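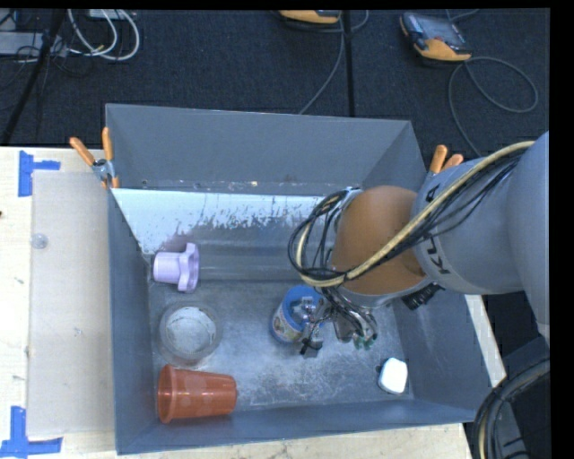 Jistamthorpe College of Further Education
Storage and Stock Handling, Spring Term
Handout 6: Open bins and mixed containers
Version of 2023-04-20

Before the class please read the section "Words we use". The practical part is in room 324, and the task sheet is at the end of this handout.

1. The subject of this class

In the last class we studied shelves. On a shelf each article has a front, and the person who takes it can usually read the label without touching it. Today we study the open bin, where there is no front. A cup can stand, lie on its side, or lean on its neighbor, and a label can be turned to any direction, also down.

Open bins are used in very many places: at the goods return of a shop, in a school kitchen after washing, in a garage, under a workbench. They are popular since long ago and I do not think they will disappear. It takes almost no effort to put a thing into an open bin. The effort comes later, when somebody wants to have one certain thing out of it, and the person who pays this effort is often a different person from the one who saved it.

2. Words we use

Open bin: a container without a lid, with side walls and a flat floor, in which articles are placed without fixed positions.

Mixed content: articles of different shape, material or use in the same bin.

Resting position: the way in which an article remains when the hand leaves it. A jar has normally three resting positions: on its base, on its rim, and on its side.

Leaning article: an article which touches the floor and also something else, and would change position if the other thing were taken away.

Free space: the floor between the articles. Students often forget this word in the written test.

3. The bin itself

Material. Metal bins are strong and easy to wash. The floor becomes scuffed after some time because articles are pushed over it, and this does no harm to their use for household goods. For thin glass, put a mat on the floor. Plastic bins are lighter and make less noise, but a plastic floor may bend when the bin is lifted full.

Color. A gray floor is a good choice for colored articles. It is a poor choice for clear articles. When you look down at a clear plastic pot on a gray floor, you see the gray through it, and what you notice is mainly the rim. On a white floor the white lids are lost in the same manner. There exists no color which is good for everything. If your bin receives many clear pots, give them a bin of their own.

Size. In this course we use the Fladen bin, 590 mm long and 400 mm wide. For other bins, the rule from class is that you should be able to put your hand flat on the floor in every corner without leaning your body over the wall.

Support. The bin must rest completely on the table, and the table must not be too high. A bin with high walls on a high table is difficult, since you look at the near wall instead of at the floor behind it.

4. The articles and their resting positions

4.1 Tubs and cylinders with a rim

These are for example drink tubs, powder drums and small buckets. Standing, they are stable and the opening is up, so they can be taken by the rim with the thumb inside. Lying, they roll until they meet a wall. Leaning is the most troublesome case. When you take a leaning tub by the rim it first turns upright and then rises, and in this short moment it can push the next article away.

A printed label which goes around the side is useful in all the positions, because some part of it always looks up or sideways. A label only on the lid is lost together with the lid.

4.2 Articles with a flange

A flange is a flat collar, wider than the body. It can be round, but many have a lobed or wavy outline. If such an article is laid on its side, it touches the floor with the edge of the flange and with the far end of the body, so that the body slopes. A tapered body will slope differently from a straight one. A wavy outline has an advantage, for it rolls less easily than a round one. Take the article by the body, close behind the flange. If you take it by the thin end it swings.

4.3 Clear containers

See the remark about color above. Look for the circle of the rim and not for the body. With a translucent rim and a whitish base you may see two circles, one in the other, and beginners sometimes believe that a small lid is lying inside. Touch it before you write it down.

4.4 Flat articles

Lids, saucers, trays. They stay where they are placed, but others slide on top of them. A flat article under a tub is the most common thing that is missing from the list at the end of the exercise. I have myself missed it more than one time.

4.5 Soft articles

Not in today's task. We will speak about bags and cloths in May, together with the subject of folding.

5. How to place articles in the bin

First put the large ones, near the walls but not pressed against them. Leave a finger of space, because an article pressed in a corner can only be pulled straight up.

Stand what can stand. Put the base down and the opening up, except when the article is freshly washed and must drain, in which case it goes to the rack and comes to the bin later.

What must lie should lie along the wall and with its wide end toward the middle of the bin, where the hand has room.

Turn the labels toward the person who will take the article. In a bin on a table between two persons, agree before who this person is.

Do not put small articles into larger ones to win space. It looks tidy, but then the small one is not visible from the side, and from above it may look like a part of the larger.

Keep one layer as long as it is possible. With two layers the bin is a store, and it needs a list on the outside.

6. How to take an article out

Look first at the whole floor, then at the article. Ask if it is free, or if something leans on it. If something leans, take the leaning one first and stand it in the free space.

Go down with the hand from above and not along the floor. Hold the article at the rim or at the body, and lift it higher than the wall before you move to the side. Many breakages at the college happened at the wall, when the article was already safe in the hand but not yet high enough.

Put it down with the base on the table. Wait until it is quiet, then open the hand.

If you knocked over another article, correct it now. After the third or fourth knocked article the bin is no longer in order and the next person begins with a disadvantage.

7. One case for discussion

The shop Canpolat sells kitchen and household articles, and keeps a bin for returned goods behind the counter. In it come tubs, clear pots, funnels, lids, everything that a customer brought back. In the evening the bin is emptied and each article goes to its shelf. The staff complained that the evening work was slow. The manager bought a deeper bin. The work became slower.

Discuss in your group: why did the deeper bin not help? What would you have bought with the same money? I will accept the answer "nothing", if you can explain which habit should be changed in its place.

A second shop, Cletora, solved a similar problem by using two shallow bins, one for clear goods and one for colored. Consider what happens in this system with a blue pot which has a clear lid. The students of last year did not agree, and I would like to hear your opinion also.

8. Task sheet

Work in pairs. Each pair receives one Fladen bin and a box of articles.

a) Place the articles in the bin by section 5. Make a simple drawing from above, with a circle for a standing article and an oval for a lying one. Mark leaning articles with an arrow in the direction of the lean.

b) Exchange bins with another pair. Without touching, write down the name, color and resting position of each article you see. For an article you are not sure of, write "not sure" and your best guess after it. A wrong name without this remark costs a point, with this remark it does not.

c) Take out the article that the teacher names. The other articles should remain in their positions. Compare with the drawing.

d) Empty the bin, wipe the floor and walls, and put the articles in the box. The drawings stay with you and are part of your folder.

Bring to the next class: the folder, a ruler, and one container from your home which you find annoying to store. It should be clean and without its contents, please.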